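Ordenación de una mesa de trabajo compartida
Autores: Anežka Murín, Yuto Morikawa

1. Objeto
Estudiar la disposición de los objetos sobre una mesa forrada de fieltro, con el teclado como elemento fijo. 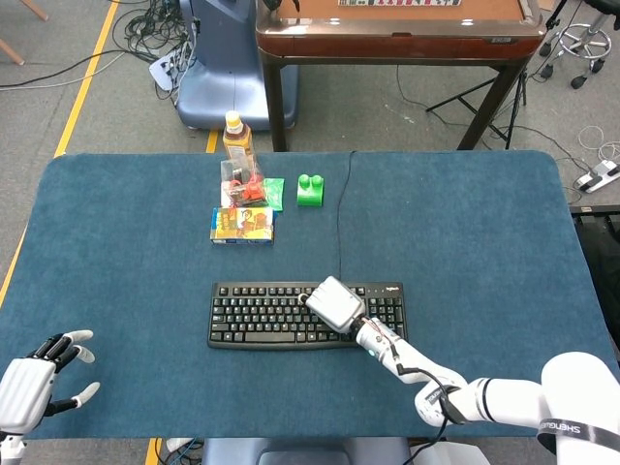 Vumham, 17 de agosto de 2023

2. Estado de la mesa
El teclado ocupa la zona central y su cable cruza el tapete hacia el borde opuesto. Al fondo se agrupan la botella de té, la caja de aperitivos y las piezas de juguete. El bloque verde queda a la derecha del grupo.

3. Criterio
Se definieron 2 zonas: escritura y depósito. La separación mínima se fijó en 100 mm. Los envases con líquido se asignan a la segunda zona. El trazado del cable queda pendiente de revisión.
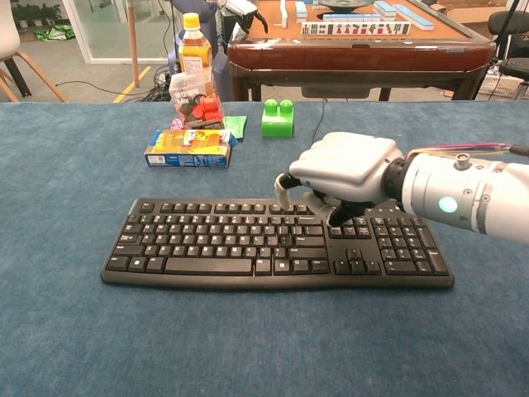

Fig. 2. Teclado negro de formato completo; detrás, envases y bloque verde.

4. Pendiente
Repetir el ensayo con el cable por el lateral izquierdo. Revisión: B. Baláž.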